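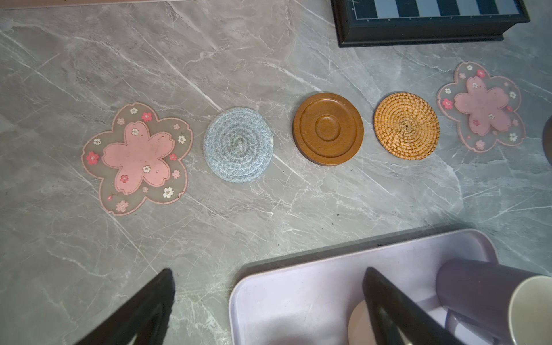
Häufige Fragen zu Arbeitsplatten aus Naturstein

Ist Marmor in der Küche wirklich so empfindlich, wie alle sagen?
Ja. Die Händler sagen es nur ungern, bevor der Vertrag unterschrieben ist. Marmor besteht im Wesentlichen aus Kalk, und Kalk reagiert mit Säure. Zitronensaft, Essig, Wein, Tomatensoße: Alles hinterlässt matte Stellen, wenn es liegen bleibt. Das sind keine Flecken, die Oberfläche ist dort angeätzt. Wegwischen hilft dann nicht mehr.

Mir wurde eine Imprägnierung angeboten, die »vor allem schützt«. Stimmt das?
Nein. Eine Imprägnierung verlangsamt das Eindringen von Öl und Farbstoffen. Gegen Ätzspuren richtet sie so gut wie nichts aus. Wir haben im Ausstellungsraum von Munano nachgefragt und nach einigem Hin und Her die Antwort bekommen, der Begriff sei »eher werblich gemeint«. Lassen Sie sich schriftlich geben, wovor genau geschützt wird und wie lange.

Wie oft muss man nachimprägnieren?
Das hängt vom Stein und vom Mittel ab. Feste Intervalle, wie sie auf den Flaschen stehen, nützen vor allem dem Hersteller. Machen Sie lieber den Wassertropfentest: ein paar Tropfen auf die saubere, trockene Platte geben, 30 Minuten warten, abwischen. Bleibt ein dunkler Fleck, ist es Zeit.

Brauche ich einen speziellen Steinreiniger?
Für den Alltag reichen warmes Wasser und ein wenig pH-neutrales Spülmittel. Der Reiniger, den Istska mit jeder Platte verkauft, schadet vermutlich nicht, aber einen Unterschied haben wir nicht gesehen. Finger weg von Entkalker, Essigreiniger und Scheuermilch.

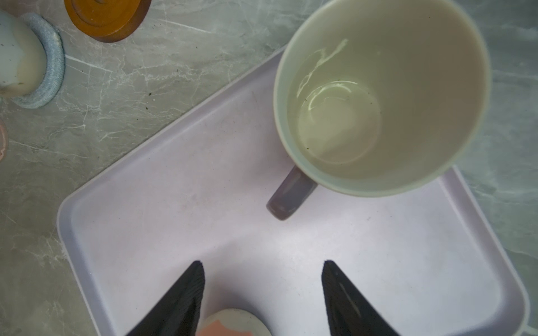

Kann ich heiße Töpfe direkt abstellen?
Der Stein hält einiges aus, die Kleber und Fugen darunter oft weniger. Dazu kommt das Risiko von Spannungsrissen, besonders am Ausschnitt für Spüle oder Kochfeld. In Prospekten sieht man gern den dampfenden Topf auf der blanken Platte — in den Garantiebedingungen steht dann meist etwas anderes.

Lassen sich Ätzspuren herauspolieren?
Kleine Stellen ja, mit Polierpulver und Geduld. Auf polierten Flächen sieht man den Übergang allerdings leicht. Für eine vor Ort geschliffene Küche verlangte Marar im Juni eine Anfahrtspauschale von 200 Euro, die Arbeitszeit kam extra. Fragen Sie vorher nach dem Gesamtpreis.

Ist eine matte Oberfläche die bessere Wahl?
Ätzspuren fallen darauf weniger auf. Fettflecken dafür eher. Wer Ihnen erzählt, matt sei »pflegefrei«, hat vermutlich noch matte Platten im Lager.

Was taugen die Nachbildungen aus Keramik oder Quarzkomposit?
Keramik ist gegen Säure ziemlich unempfindlich, kann an den Kanten aber abplatzen. Quarzkomposit enthält Kunstharz und verträgt Hitze schlecht. Bei Tromusow hieß es, man erkenne den Unterschied zu echtem Marmor nicht. Schauen Sie sich die Kante an und achten Sie darauf, ob sich die Maserung wiederholt.

Reicht ein Handmuster für die Auswahl?
Kaum. Naturstein fällt von Block zu Block anders aus. Bestehen Sie darauf, die Rohplatte zu sehen, aus der zugeschnitten wird, und lassen Sie deren Nummer in den Auftrag schreiben.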